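Knitting with Dekby Wool: Your Questions

I get the same emails every week (I love them, keep them coming!), so I've put my answers in one place.

Will my sweater shrink?

In a hot machine, yes, and fast. I wash mine by hand in cool water with a drop of wool soap, squeeze it in a towel and dry it flat. Never hang it, unless you want sleeves down to your knees.

How much yarn do I need for the Lindqvist pullover?

I used 500 grams for my own, and that's with long sleeves and a pretty deep collar. If you're between sizes, get one extra skein. Running out at the cuff is the worst!

Which green goes with everything?

Olive, olive, olive. I wear it with jeans, with gray, even with my loud orange scarf.
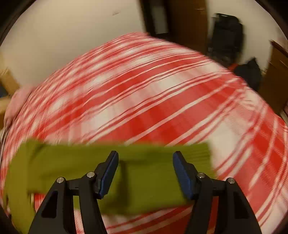 Can I return yarn?

Sure, as long as it's still in the skein and the label is on. Once you've wound it, it's yours, sorry!

Do you ship for free?

On orders of more than 70 dollars, yes. Smaller ones go out at the regular postage rate, and I pack them every weekday morning.

Is the Irnuvik blend itchy?

A little around the neck at first. Mine got softer after a couple of washes, but if you're sensitive, go for the Dekby.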